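Sekdale Bedroom Tasks: data card and purchase plan

Egocentric recordings of small household handling jobs done on and near a bed, collected to help us decide what equipment to buy for the next phase.
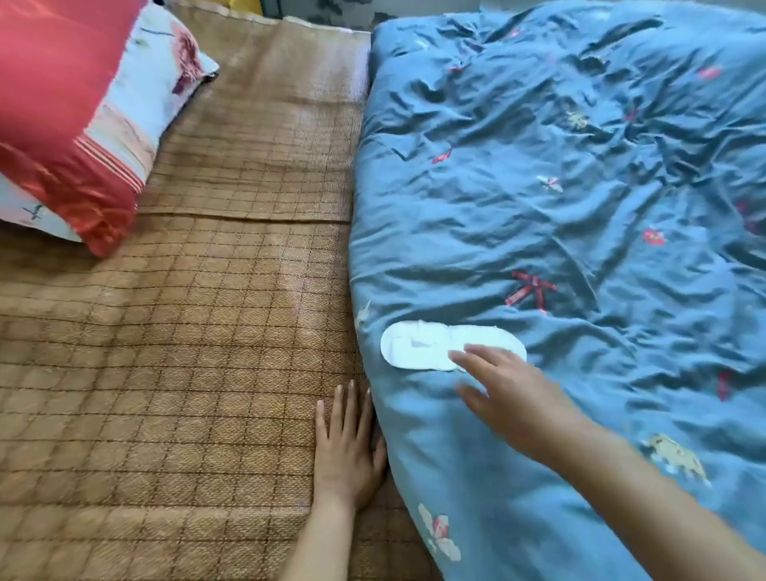 Bedroom set, thin-item handling: right hand reaching for a pad on a quilt, left hand flat on the woven mat.

Status

Version updated 28th October. The bedroom set is closed for new recordings until the February order has been placed. Corrections to labels are still accepted.

What is in the set

1,268 short clips, cut from 132 sessions. Each clip covers one job, such as picking up a flat item, turning back a quilt or straightening a pillow. Clips are labelled with the job, the item handled, the surface it lies on and which hand does the work. Personal care items are labelled by their ordinary names. Please don't rename them in derived sets, as it breaks the item index.

There is no sound.

What we use it for

Sekdale has money for one round of hardware and we would like to spend it once. The clips are used to write the requirements that go out to suppliers, before any quotation is asked for.

Flat, soft items on soft bedding drive most of the cost. A plain two-finger gripper is cheap but needs an edge to close on, and a creased quilt tends to come up with whatever is lying on it. Finer fingertips with touch sensing are the obvious answer, and they are also the parts that wear out. The plan therefore treats fingertips as consumables, with their own budget line.

Shopping list as it stands

Two arms, bench mounted, reach long enough to cover half a single bed
Two grippers with changeable fingertips
Spare fingertips, 32 pairs
One head-height camera with a spare cable
Storage, 8 TB, mirrored
Bedding and small items, bought locally

The arms are the only line with competing offers. Deltedon quotes with mounting and training included. Vonora is lower on the arms alone but charges separately for the controller, and its delivery time is longer. We haven't scored either yet. The comparison sheet is in the planning folder and should be filled in from written quotations only - no figures from phone calls.

Not budgeted yet

Insurance while the arms are on loan to other sites
Replacement of bedding after washing
Labelling hours beyond the current set
A second camera position at the foot of the bed

Known gaps

Left-handed work is thin on the ground. Patterned quilts are well covered, plain white ones are not, so white items on white fabric should be treated as untested. Bed height was not recorded in the early sessions, and reach estimates taken from those are rough.

Access and citation

Internal use and named partners only. Please cite as: Sveinbjörnsson, Sekdale Bedroom Tasks, data card and purchase plan.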